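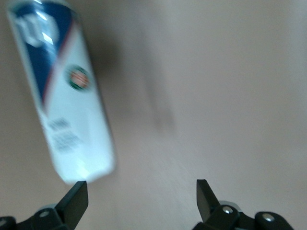
*A white can with a dark blue panel and a thin red stripe.*

## Drink cans: changes to collection in Averwood

Starting in August, drink cans in Averwood will be collected separately from other recycling. The change covers every address on the east side of the river and the apartment buildings along Cusa Road. Homes on the west side will keep the current mixed collection until the new truck routes have been tested over the winter.

Each household in the new area will get a small gray bin with a yellow lid. Deliveries begin in the last part of July and should take 10 working days. Bins are left at the curb or, in apartment buildings, in the shared trash room. If you live in a building with more than 3 units, you will share a larger bin with your neighbors and won't get one of your own.

### What goes in

Drink cans of any size can go in the new bin. That includes soda, beer, seltzer, juice and energy drink cans. Pour out what's left before you put them in. A quick rinse helps keep wasps away in warm weather, but you don't have to wash them.

Please don't crush them flat. The sorting line at the Bonsu transfer station was set up for cans that still have most of their shape, and flat ones tend to slide through with the paper. A dent is fine.

Food cans stay in the blue recycling bin with glass and plastic. Most of them are steel, and they go to a different buyer. The same goes for foil trays, pie tins and the lids from yogurt cups. Spray cans of any kind should go to the drop-off counter at Bonsu, even when they seem empty.

Bags are a problem every year. Put cans in loose. Collection crews have been told to leave a bin behind if the cans are tied up in plastic bags, and they will put an orange tag on the lid so you know why it wasn't emptied.

### Pickup times

The can bin goes out every other week, on the same morning as your regular trash. It needs to be at the curb by 6:30 a.m. The trucks on the east side will run their route in the opposite direction from the trash trucks, so if your trash is usually picked up late in the morning, the cans may be gone early.

A printed schedule will be taped to the inside of the lid. It runs through the end of the year. The one for next year will come with the winter water bill.

### Why cans are being split out

Cans that come in mixed with other recycling have to be pulled out by hand and by magnet sorting, and a share of them end up in bales of paper or plastic. Those bales sell for less. Last year the town was paid full price for only 79 percent of the aluminum it sent out. The rest was marked down for being dirty or mixed with something else.

Gruller, the hauling company that holds the town contract, ran a trial on Cusa Road last fall with 3000 households. Loads from the trial streets were sold at the full rate. The town keeps the difference in price under the current contract, and the money goes into the solid waste fund. It will be used first to pay for the bins. After that it goes toward the truck scale at Bonsu, which is overdue for replacement.

There is no change to the monthly collection fee this year.

### Deposits and can drives

Some residents have asked if they can still save cans for school and scout drives. They can. The drives are separate from town collection, and there is no rule that says your cans must go in the new bin. The school lot on Cusa Road will keep its cage, and it is open whenever the gate is open.

Taking cans from someone else's bin is still a violation of the town code. If it happens on your street, call the public works desk during office hours.

### If you don't want a bin

You can turn the bin down. Call public works before deliveries begin and your address will be taken off the list. You will need to bring your cans to Bonsu yourself or use the school cage. Cans left in the blue bin after August won't be collected on the east side, although crews will not tag bins for the first month while people get used to the change.

Residents who have trouble moving bins to the curb can ask for door pickup. If you already get it for trash, it will carry over to cans and you don't need to apply again.

Damaged or missing bins will be replaced once at no charge. Write your house number on the side in marker when the bin arrives. The crews put them back wherever there is room, and they all look the same.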